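Kitchen helpers wanted at Silosstead

We're looking for 3 people to join our lunch kitchen from February, and we'd love to hear from you! Silosstead feeds 210 people a day from a bright, noisy room behind the old Pellegrini bakery. You'll chop, stir, serve, wash up and probably learn to make our bean soup (people ask for it by name). No certificates needed, training is paid and lunch is on us. Shifts start at 8am and finish by 2.30pm.

Send a few lines about yourself and what you like to cook to the kitchen office at Silosstead, or drop in after the lunch rush.

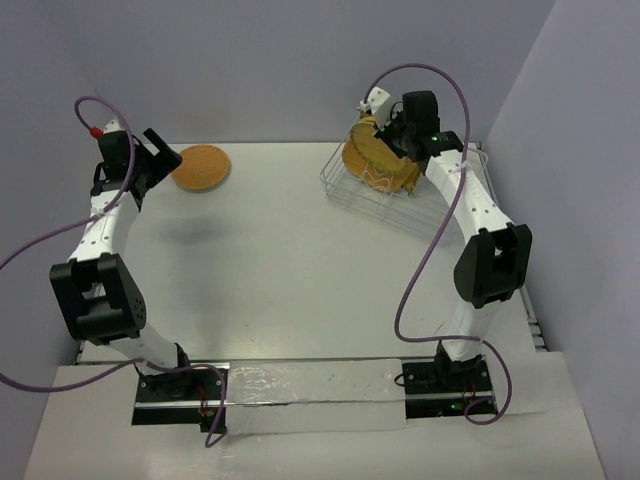

Two arms over a white tabletop.

Bus 400 stops at the gate.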